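The Bathroom on the Second Floor

Evie Stockdale was hired at Mottram in August, and for the first while she told her mother it was a computer job, which was true in the way that a bakery is a chemistry job. She did sit at a computer on Mondays. The rest of the week she cleaned things, or moved things, or opened and shut things, wearing a strap around her middle and a gripper in her hand, so that a machine might one day look at all of it and get the idea.

Kitchens had been spring. Now it was bathrooms.

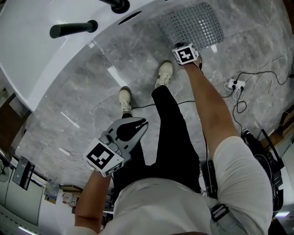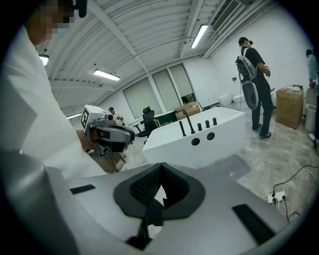

"You're rushing the mat," said Felicidad Bañez, who ran the floor and had the gift of saying such things while apparently reading her email.

"I'm not rushing it. I'm picking it up the way I pick up a mat."

"At home?"

Evie thought about home, where the mat lived more or less permanently under the hamper and got picked up when company was coming. "The way a person would pick up a mat," she said.

"Do it the way you'd do it if it was your grandmother's bathroom and she was in the next room, listening."

So Evie did, and she had to admit it came out differently. You went down to it more slowly, for one thing. You took hold of the near edge and waited a moment before you lifted, and you didn't let the far end slap against the tub. She laid it down again and smoothed it with her free hand, and Felicidad, without looking up, said, "There she is," and made a mark on her sheet.

They needed 1000 good ones. That was the number Enent had put in the contract, and Enent was particular, being a small company with one big customer and a great fear of losing it. A good one meant that nothing was dropped, nothing was knocked, the hands stayed where they could be seen, and the person doing it hadn't stopped halfway to scratch her nose. The board by the door said 138. It had said 138 when Evie came in that morning too, but that was only because the person with the marker was out with a cold, and everybody had been raised too politely to touch another person's marker.

It was an odd way to spend a spring, and Evie had tried more than once to explain it to her friends. You'd think (she would say, usually with her mouth full) that the hard part would be the wearing of the thing, the weight of it and the cable going off behind you like a tail. But you got used to that inside of a week, the way you get used to a new pair of glasses. The hard part was noticing yourself. She had washed her hands and hung up towels for twenty-some years without paying the least attention, and now somebody wanted her attention on every bit of it, and the minute she gave it, she forgot how it was done. She'd stood in front of her own sink one night unable to decide which hand went first on the faucet. Her roommate had found her there and asked if she was all right.

"Everybody goes through that," Felicidad told her, when Evie confessed it over lunch. "I went through it with stairs. When I was at Jitside we did stairs for a whole winter, up and down and up and down, and I had to hold the rail at my own sister's house."

"When does it stop?"

"Oh, it wears off. You get bored, and then you're good." She peeled an orange in one long piece and put the peel in her pocket, for reasons of her own. "The bored ones are the best ones. Go back and look at your first day and then look at last Thursday. On your first day you're acting. Last Thursday you're just a girl in a bathroom."

Evie did go back and look, that afternoon, while the batteries charged. She found her first day without much trouble. There was her hand coming down toward the mat, all the fingers spread, grand as a pianist's, and she laughed out loud at it and then felt a little tender toward it, as you might toward a school picture. She had wanted so badly to do well. She'd bought new sneakers for it.

Last Thursday's was much plainer. Down, hold, lift. There was a place in the middle where the corner of the mat folded under, and the hand went back for it and straightened it out, easily, and then carried on. She had no memory of doing that. She watched it 2 more times.

"Should I cut this one?" she called. "The corner folds."

Felicidad came and leaned over the back of the chair, smelling of orange, and watched it through with her glasses pushed up into her hair.

"Cut it? Honey, no. That's the one I'd send them if I could only send one."

"But it went wrong."

"It went wrong and you fixed it. How else is it going to find out that you can?" She patted the chair, not quite patting Evie, and went off to see why the people at Starent hadn't called back about the straps.

They got six more done before the light went behind the building across the street, and Evie did the last of them half thinking about supper, whether there was any rice left and whether her roommate would have eaten it. Her mother called while she was getting her coat on. She wanted to know how the computer job was going.

"It's good," Evie said. "I fixed a corner."

"Is that a programming thing?"

Evie held the door with her foot and looked for her other glove. She said it sort of was, and asked if Grandma was up, and could she talk to her for a minute.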